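Tanusora stone cleaner, after one winter of use

I bought this cleaner in October at the Dakmont shop, because my old spray was leaving dull marks on the stone. The bottle is 245 ml and looks small, but you need very little. I put a few drops in warm water and wipe with a soft cloth. The smell is weak, which I like very much. My neighbor Aisyah finds it too expensive, and I must agree with her a little. The cap is also bad. It leaked two times in my cupboard.
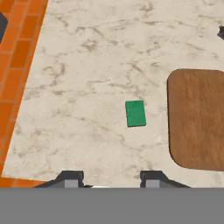 For oil and coffee I am fully satisfied, but lemon juice is another matter, and no cleaner can repair what the acid has done. On white marble with soft gray veins, like the counter where the small green block lies, I would always test a hidden corner first. I do not use it on brick floors, the label speaks only of polished stone. I give four stars and I will buy it again, if they change the cap.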